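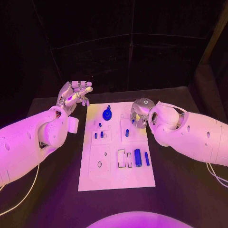
How to prepare a peg board test for a two-arm robot, and how to prepare the people who will work beside it

Written for shift leads and operators at Adier, assembly hall. Last changed 22 May 2026.

In September our hall will move the pin insertion work from the hand benches to two-arm stations. Before a station gets real parts, it must pass a test on a peg board. This page explains how to run the test and what to arrange with your team in the same weeks. You do not need to know programming.

What you need

One task board with holes and slots, and the blue pegs that belong to it
The station with both arms mounted and the covers closed
The Plomau test sheet, printed or on the tablet
One operator who has done the insertion work by hand

Please take the last point seriously. In our first tests we had only technicians at the table, and they did not notice that the arm pushed the peg at a small angle. An operator hears and sees this at once.

Step 1. Place the board

Put the board flat on the table, with the long side pointing away from the robot. Both arms must be able to reach the top corners. Check that no cable lies under the board, or it will rock when a peg is pressed.

Step 2. Put the pegs in the start position

Stand the short pegs upright in their places on the raised plates. Lay the cylinders down beside the slots. Use the same start position every time, otherwise you cannot compare the results of two shifts.

Step 3. Decide which arm does what

The arms do not need to carry the same tool. With a hand on the left and a two-finger gripper on the right, we give the small upright pegs to the gripper, and we use the hand for the big knob, where the grip can be wider. Write your choice on the sheet.

Step 4. Run slowly first

Set the speed to 40 percent and run one full cycle. Stay behind the yellow line, also at low speed. If the arms come too near to each other over the board, stop and change the order of the pegs. Do not try to solve it with higher speed.

Step 5. Run the full test

The test has 100 insertions. The station passes with 97 or more. A peg that goes in but scratches the hole counts as failed. Clean the board before you start a new series.

Step 6. Talk about the result

Take fifteen minutes with the whole shift. Show the sheet, also when the result is bad. Let the operators say which failed insertions they would have felt with their fingers. We send these remarks to Wainwright, who adjusts the force settings for us.

What changes for the team

A person at a hand bench makes up to 1,000 insertions in a shift, and many colleagues have pain in the thumb and wrist from it. This work goes away. What comes instead is loading trays, checking samples, clearing stopped cycles and deciding if a part is good. It is lighter for the hands, but you stand more and must pay attention to more things. Some colleagues like this and some do not. Please plan rotation from the first week, and keep one hand bench open for small orders and repairs.

The pay group does not change during the training time. After it, the new tasks are described in the Bimemside agreement, which hangs beside the time clock. If somebody in your team is worried, read it together with them and do not answer from memory.

If the test fails two times

Write down the last peg that went in correctly, switch the station to hold, and inform maintenance. Leave the pegs where they are until maintenance has seen the board.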